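4. Lodging an application on the Plarnley Recruitment Portal

This section explains how a candidate for the Assistant Engineer examination creates an application, uploads the supporting papers and pays the fee. Read it through once before you begin. The portal signs you out after a period without activity, and unsaved pages are lost.

4.1 Before you start

Have your degree certificate, proof of age and a signature on plain white paper ready to scan. Each file must be a PDF or JPG no larger than 600 KB.

Caution: Enter your name exactly as it is printed on your degree certificate. The name cannot be changed once the fee is paid.

4.2 Completing the form

1. Sign in and select Current Notices, then Assistant Engineer.
2. Choose your discipline – civil, electrical or mechanical. The syllabus for that discipline opens in a new tab.
3. Fill in your personal details and select Save.
4. Enter your qualifications, beginning with the most recent.
5. Choose two examination centres in order of preference. The centres are Stondska, Essien and Skenel.
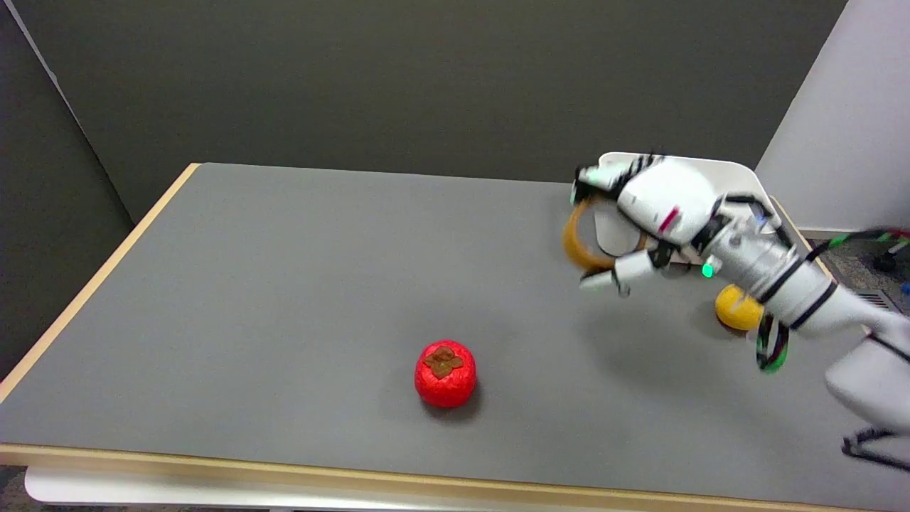

6. Upload each file and wait for the green tick before adding the next.
7. Select Preview. Check every page, then tick the declaration.

Note: A saved form is only a draft. It is not counted as an application until a receipt number has been issued.

4.3 Paying the fee

8. Select Pay Now. The fee is $128, or $100 for candidates who hold a concession card.
9. Do not refresh the page while payment is being processed.
10. Print the receipt and keep it until the results are published.

Applications close on 20th April. Hall tickets are released through the portal and are not posted. The written paper is held in September.

If payment is taken but no receipt appears, write to the Candidate Help Desk, attention Bakari Kariuki, quoting error code 224.

Contact the Help Desk | © Plarnley Recruitment Office | Back to top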